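Kitchen Notes: Assigning the Shelves of the Refrigerator Door
7 June 2022

Regular readers of this journal will recall that the household adopted a written plan for the pantry last August. The present entry extends that plan to the refrigerator door, which had been left to custom and had suffered for it.

The door is fitted with clear plastic bins. Under the revised arrangement, eggs are assigned to the lowest bin and flat packets, including pickled vegetables, to the middle one. The top bin is filled last - its contents vary with the week's shopping. Items opened and in current use are to face forward.

Ignacio Blackwood has objected to the position of the mustard, and his objection has been noted. Masaru Tsuchiya proposed that packets stand upright with the printed side outward, and this has been adopted in full. 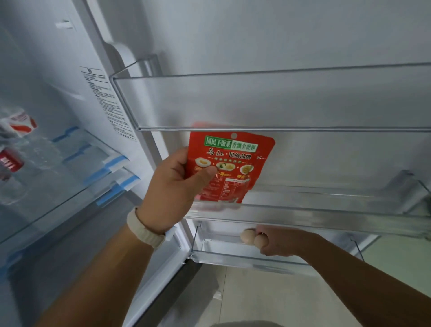 Should sachets of pickled mustard tuber be kept in the refrigerator before they are opened? The instructions on the packet should be followed, and many sealed sachets keep well in a cupboard. In this household they are stored cold by preference, as they are served that way with rice porridge.

The crisper drawers will be addressed in a separate entry. Until then, scallions remain on the left.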